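Ticket: Duplicate constituent records inflating call tallies before committee vote
Component: Trnka contact database, Bromden import module
Opened by: Ctibor Kopecký, district office
Assigned to: Arvo Kuusisto
Priority: High
Status: Resolved, monitoring

Problem as reported

The weekly issue report for the impeachment inquiry shows more opposed contacts than the phone log supports. Phone log for the period has 70 opposed calls from inside the district. The Trnka report shows 163. The supporting side looks correct. The legislative director quoted the higher number in a draft statement, which has been pulled until this is fixed.

Steps to reproduce

Open Reports, Issue Tally, select "Inquiry – oppose", set scope to "In district only", run. Export to CSV and sort by last name. The same street address shows up on consecutive rows with small differences in the name field (middle initial, "Jr", all caps).

First response (Kuusisto)

Confirmed on the Grukmont instance. Dedupe is enabled and the nightly job is finishing without errors, so I am looking at the import side. Please do not merge anything by hand for now. Manual merges drop the contact method, and I need that field to trace where the rows came from.

Reply (Kopecký)

Understood. We merged 2 before reading this. Both were on Brullness Road, if that helps. Web form contacts were turned on in November and the tallies looked fine for the first few reports after that.

Update, 10:40 a.m.

The extra rows all have contact method "Petition". An advocacy group sent its signatures as a spreadsheet and it was loaded through Bromden with the "Match on email" option. Most signers left email blank. Bromden treats a blank email as no match and creates a new person, even when name and address agree with an existing record. 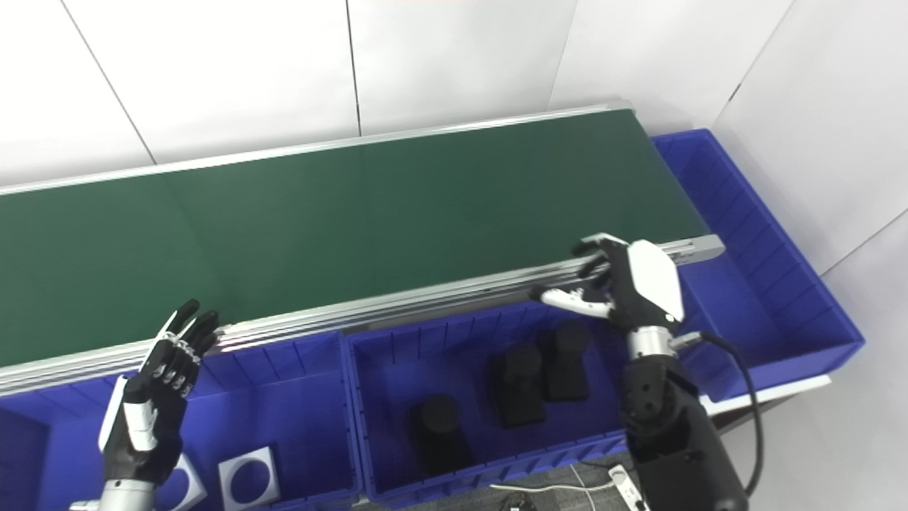 Second issue, related: the scope filter checks the ZIP code only. Brullness is split between two districts, and the five-digit ZIP covers both sides of the line. Petition rows from the far side are counted as in district. Phone contacts are not affected, as staff confirm the street address during the call.

Fix applied

1. Import batch rolled back. Original spreadsheet kept under Attachments.
2. Match rule changed to last name + street number + ZIP, with email as a secondary key.
3. Scope filter switched from ZIP to the precinct table. This needs a geocoded address. Records without one now go to "Unassigned" and stay out of the in-district count.
4. Batch reloaded under the new rule.

Result: 70 opposed by phone, unchanged. Petition signers are on their own line and no longer added to calls. 7 records are in Unassigned and need a person to look at them, mostly P.O. boxes.

Reply (Kopecký)

Report matches the phone log now. Can the petition line be hidden on the version that goes to the press office? They will add the two lines together if they see both.

Reply (Kuusisto)

Yes – Report Settings, Columns, clear "Group contacts". The setting is per user, so it has to be changed on the press office login as well. The two hand-merged records were restored from backup with contact method intact. Leaving the ticket in monitoring until the next nightly job has run against the new rule.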